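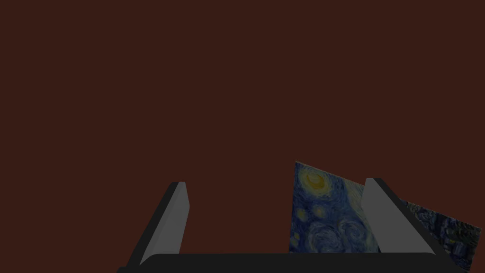 Can you pick a gripper for a small workshop without buying three of them first? Mostly you can, provided you are willing to spend a few weeks in simulation and then one long day with a borrowed unit on a real bench.

I came around to that answer slowly. For most of my working life I believed in picking things up with the actual hardware and seeing what fell, and I still have a soft spot for that method. But the shop I have been visiting since March, a small outfit called Unolska that packs art prints and decorative panels for mail order, didn't have the money for a drawer full of rejected grippers, and so I sat beside their automation person for a good many afternoons and watched the whole contest play out on a monitor first.

The problem sounds simple when you say it over coffee. A flat panel has to be taken off a surface, turned, and set down in a carton, and it has to arrive without a nick in its edge. Thin flat things are miserable to grab. A mug gives you a handle and a nice round belly, while a panel gives you a sliver of edge and two big faces that you would rather not touch.

Three candidates made the list. The Nustik is a plain parallel-jaw gripper, two flat fingers that open and close in a straight line, and it was the cheapest at 1,375 dollars. The Boersma is also a parallel jaw, heavier, with a longer stroke and a force readout I grew very fond of, and it costs 3,040. The Vilter is a suction head with a row of small cups, and I will admit I walked in assuming it would win (what else would you use on something flat?).

In simulation the view I liked best was the one from just behind the palm, looking out past the fingers. You see what the gripper sees, more or less, and you learn things from it that the side view hides. In one setup there are two panels with a swirling night-sky painting on them, in the manner of The Starry Night, and the fingers are wide open with one panel showing in the gap and the other off to the right, outside the opening. The right finger covers part of both. I must have looked at that arrangement for ten minutes, because it is exactly the sort of thing that makes a controller earn its keep. Where does the first panel end, if you can't see its far edge? How much room does the finger have before it meets the neighbor?

Each gripper got 80 simulated grasps per layout, and the layouts were shuffled so that the panels leaned and overlapped differently every time. The Boersma did best with panels standing close together – its slimmer fingertips could get between them. The Nustik was nearly as good once the approach was slowed down and the wrist was allowed to turn a little before closing. The Vilter was splendid on panels lying flat and hopeless on anything steeply tilted, at least with the arm they own, which runs out of wrist just when you want more of it.

Then came the camera question, and here the shop and I disagreed. They wanted one camera over the table and nothing else. I wanted one on the wrist as well. Overhead, a panel on its edge is little more than a line, and the busy dark blues of a painted face don't help you if you never get to see the face. From the wrist you get the color, but the fingers are forever in your way. We ended up trying both together, and the grasps planned from the pair were steadier, though the software took noticeably longer to make up its mind.

The bench day was a Saturday, with a Nustik on loan and a stack of 40 seconds from the print room that were headed for the scrap bin anyway. It agreed with the simulation in most respects and disagreed in one: real panels flex. The middle bows as the fingers close, and the simulated ones had been perfectly stiff. Softer pads took care of the worst of it, and a lower closing force took care of most of the rest, though two corners did get crushed before we found the setting.

The shop bought the Nustik. They are still talking about a Vilter for the big flat orders, and the overhead camera has been moved twice since I was last there.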